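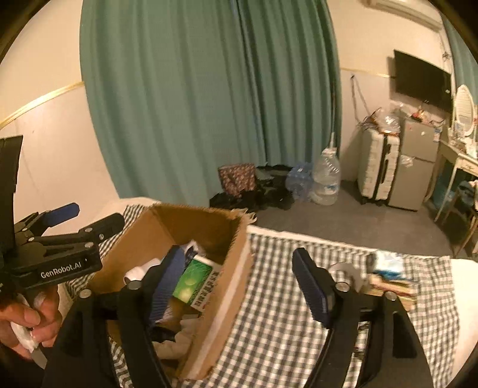 The Flelia gooseneck trailer is behind the plan we agreed with Lusness, and I do not expect it to catch up by March. Two of the 4 prototype frames are welded. The other two are waiting on axles from Kuusk, who have moved the ship date again and given a different explanation each time. I would treat the new date as a guess. Smaller parts have been no better handled: marker lights and breakaway switches keep arriving the way those packages are sitting in the open cardboard box, with a crumpled cloth under them and the top edges of the box torn. I have asked for proper crates and been told it is under review.

Ramp testing began on 18th February. The spring-assist ramps lift as the drawing says they should, but the hinge pins showed wear after 2 days of loading a skid steer on and off. Prokoten, who supplied the pins, call this normal bedding in. I have not seen it on our older trailers and would like the pins cut and checked for hardness before we order more.

The deck coating is the one item on schedule. It looks good, though it has only been under cover so far and has not met road salt, so please do not put it in the brochure yet.

Spending is within the grant, mostly because the axles have not been invoiced. That will change. We are asking Lusness to hold the second payment at the agreed amount and move the road trial back 4 weeks - a shorter delay would depend on Kuusk keeping their word.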